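Lunch duty, the new way

So I've been at Avgate eight years now, six of them on the staff kitchen side, and this winter we got an arm. Everyone wants to know if I'm mad about it. Not really? Mostly I'm tired of talking about it!

The menu it's learning is hot dogs. We go through nearly 500 on a big day, and Bouchra Morsy (she's run lunch longer than I've worked here) used to build most of them herself. Now it's sausage, bun, plate, over and over, and she works on the soup, which she's been wanting to fix forever. 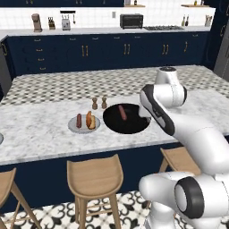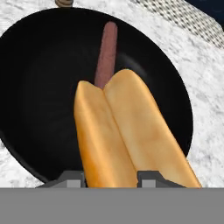

What changes for us

The early shift, for one. Elibariki used to come in before everybody to start buns, and now he gets to take his kid to school. He also lost the extra early pay, and I wish management had brought that up before he did. We're meeting again in October. I'd like somebody to write down who fixes things when the arm quits halfway through lunch, because right now I think it's me.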